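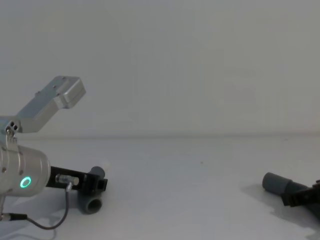

Um tê é uma peça de tubagem com três aberturas. Serve para ligar três tubos e dividir um caminho de água em dois, ou para juntar dois caminhos num só. O nome vem da letra T. Nas instalações de casa é frequente o tê de PVC, um plástico rígido que não enferruja. O tê cinzento pousado na mesa branca tem um ramal curto virado para cima e uma das bocas do tubo principal virada para quem olha, com o interior oco à vista.

As partes do tê

O tubo principal é a parte direita, com uma boca em cada ponta. O ramal é a parte que sai do meio, em muitos modelos a 90 graus. As bocas costumam ser um pouco mais largas do que o tubo, para que este entre nelas. A zona onde o tubo encaixa chama-se bolsa.

Como se liga

O tubo é cortado a direito e limpo. Depois aplica-se cola própria para PVC no tubo e na bolsa – trabalho para um adulto, com a janela aberta. A cola amolece um pouco o plástico das duas peças, que ficam unidas quando ela seca. Há também tês com rosca, que se apertam e desapertam, e tês com anel de borracha, usados em esgotos.

Para onde vai a água

Num tê, a água que chega por uma boca pode sair pelas outras duas. Se uma delas estiver tapada, sai toda pela que resta. A quantidade em cada saída depende da largura dos tubos e da pressão.

Palavras a saber

Diâmetro: a largura de um círculo, medida pelo centro.
Joelho: peça com duas bocas, para fazer uma curva.
Tampão: peça que fecha a ponta de um tubo.

Texto de Nneka Oyelaran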